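3.2 Containers and the closing task

The household part of the study was carried out in Endton and Lilladstead. In each home we asked the participants to store leftover food in the way they normally do, and we noted which container they took first, how they closed it, and where they put it afterwards. In total, 53 households took part, and the visits ended in October. Nine of them owned no plastic containers at all and used bowls covered with a plate. These households are treated separately in Section 4.

For the comparison between homes we also needed a container that was the same for everybody. We chose a rectangular plastic type with a volume of 800 ml, because this size was already common in the first homes we visited. The lids were left as they were bought, with the product label still on top (Figure 2). Several participants told us that they never remove such labels, and we did not want to make the containers look more neutral than they look in a real kitchen. 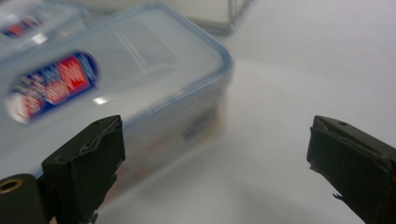 Figure 2. Clear storage containers with blue-edged lids and oval labels, on a white tabletop.

The closing task was short. The participant received an open container with 100 g of cooked rice and was asked to close it and to say when it was ready for the refrigerator. We did not explain how the lid should be pressed. Most participants pressed the corners one after another, but a smaller group put the flat hand on the middle of the lid and pushed down once. This second group more often came back to the container later in the visit to check it – usually without comment.

A transparent wall was mentioned as an advantage in almost all interviews. The opinions about labels were less clear. Some participants said that a label on the lid hides the food when the container stands on a low shelf and is seen from above. Others used the label as a sign of which side is the front, and turned all their containers in the same direction before they stacked them.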